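The Catell Daybook of Sayings, reviewed after a good long while with it

I have always been a collector of other people's words. There is a biscuit tin on top of my wardrobe with scraps going back to my school days, lines copied off calendars and the backs of tea boxes, a sentence or two from sermons, and one very good remark I overheard on a bus and have never been able to trace. So when a friend told me about the Catell Daybook, a fat hardback with 3,016 quotations in it and room to write in your own, I had my card out before she'd finished talking.

I've been using mine since March and I think I can be fair about it now.

The book is arranged by theme, 400 of them, running from Absence to Zeal. Some themes get a whole spread and some get two lines and a lot of white paper. Courage is enormous, as you'd expect, and so are Friendship and Work. Patience gets half a page, which made me laugh, and Aunts (yes, there is a heading for Aunts!) has a lovely little run of sayings that I read down the phone to my niece, who was kind enough to pretend she hadn't heard the first one before. The choice is broader than in most of these collections. You do get the old favourites, but there are letters and diaries in there too, and cooks and sailors, and a good many proverbs I'd never come across.

What I look for first in a book like this is whether it says where things come from, and on this the Daybook is better than most without being as good as I'd like. Most entries give a name and a source. A fair number give just the name, and a few under Success and Happiness give a name I'm nearly certain is wrong, the sort of line that gets pinned on whichever famous person is handy. I looked up 18 that bothered me one wet afternoon and could find a proper source for fewer than half. If you're choosing something to read out at a wedding it hardly matters. If you're a teacher, or you're putting words on a headstone, please do check.
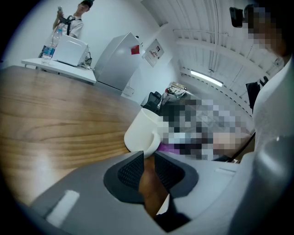
The blank pages are my favourite part. There are 30 of them at the back, ruled quite wide, and the paper takes a fountain pen beautifully with hardly any show-through. I've filled nine already, mostly from the biscuit tin, and I can see I'm going to run out well before I run out of sayings. Hallis, who publish the thing, sell a slim companion notebook to go with it, but the ruling is narrower and the paper feels thinner to me, so I shall probably just buy any old exercise book and tuck it in the back.

The binding is sewn and lies flat once you've persuaded it for a week or two. Mine creaked dreadfully at first. There are two ribbons, a red one and a green one — I keep the red at whatever I'm reading and the green at whatever I mean to send somebody — and the green has started to fray already, so a dab of clear nail varnish on the ends would be a sensible first job. The type is a decent size. I can manage it without my reading glasses in daylight, though not in bed.

Now the index, and I'm sorry to say the index is a muddle. It goes by author only, so if you can remember a phrase but can't remember who said it, you're reduced to guessing the theme and turning pages. I spent most of a Wednesday evening hunting for a line about lighthouses. It was under Neighbours. My old Molefe treasury, which has half the number of quotations and a spine held on with tape, has a proper keyword index and I still go to it first when I'm in a hurry. The Westirora pocket book is handier again for a coat pocket or a train, but it's all very short sayings of the fridge magnet kind, and I find I've had enough after a page.

Would I buy it again? Yes, and I've since bought a second copy for my sister, who likes to start the day with one entry and her toast. It's a book for dipping into, and it suits people who enjoy being sidetracked. Anyone who writes speeches or runs a newsletter would do better with something that has a keyword index, and could borrow this one for the odd surprise.

Four stars from me. I'd happily make it five if the next edition sorted out that index and gave us a few more blank pages, and perhaps a slightly longer section on Patience.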